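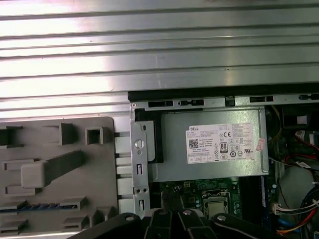 Wirnier Repair Club – Computer Bench

I said last month that I would write something about the old desktops, so I have sat down with a cup of tea to do it. We have been given several office computers by Ullineo, a small accounts firm that was clearing out its back room. They are all tower cases, all a few years old, and all going to people who need something for email, school work and the odd form.

Most of my time goes on looking. I take the side off, put the case flat on the bench and read the labels before I touch anything. The power supply is the part I check first. Dell print a good deal on theirs, in very small type, and I have started using a magnifier for it. You get the approval marks, the CE mark and the 80 PLUS badge in among the rest. I copy what I need into a notebook and move on.

I don't open power supplies. If one is faulty we swap the whole unit, and the old one goes in the crate for proper recycling. I have had a couple of emails asking about this and the answer is the same every time.

The grey and blue plastic parts inside these cases are worth a bit of patience. They hold drives and cards in place and they go brittle with age. I broke a clip in November by pulling when I should have been pressing, and spent nearly 7 pounds on a replacement from Wokow.
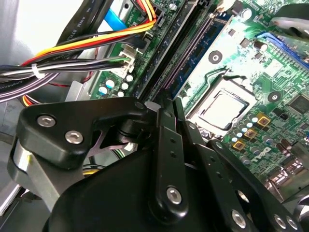 Green motherboard, processor in its socket, one blue memory module in view.

Memory is the cheapest way to make an old machine bearable. Check what type the board takes before you order, then press the module in evenly until the catches close. I keep spare modules in a biscuit tin, each in its own anti-static bag with a bit of masking tape on it saying what it is. The tape was my wife's idea.

With the heatsink off you can get at the processor, and I would leave it alone unless there is a reason to lift it. Wipe the old paste from the metal top with a lint-free cloth and a little isopropyl alcohol, put on a small blob of new paste, and refit the heatsink. Do the screws up a little at a time, going from corner to corner.

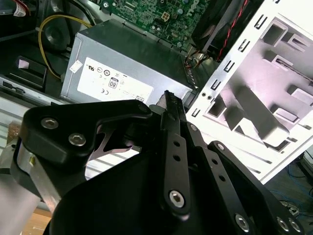 Lorne MacLeod

A few people asked what all this costs. The club spent 126 pounds on parts over the winter, mostly memory and drives. Pin-yu Chang has the receipts if anyone wants to see them, and she also has the list of who is waiting for a machine.

Dust is the other job. I do it outside by the bins with a soft brush, and I hold the fan blades still so they don't spin. Power supplies get a brush over the grille and no more than that.

Next time I will write up the drives – wiping them, testing them and what we put on them afterwards. If you have a spare SATA cable at home, the short sort, please bring it along. We are down to our last two.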